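Drarkholm Repair Café: common questions

What can I bring?
Lamps, radios, toasters and other small household items. We can't take microwaves, or anything over 9 kg.

Do I need to book?
Yes, for electrical items. Ring the Goltport desk on extension 229. Clothes and bicycles can just turn up.

Can you replace damaged wiring?
Usually — bring the whole item, with its plug and any loose parts.
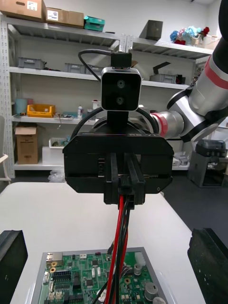

What does it cost?
Repairs are free. You pay for parts.

Are you open in October?
Yes, as normal.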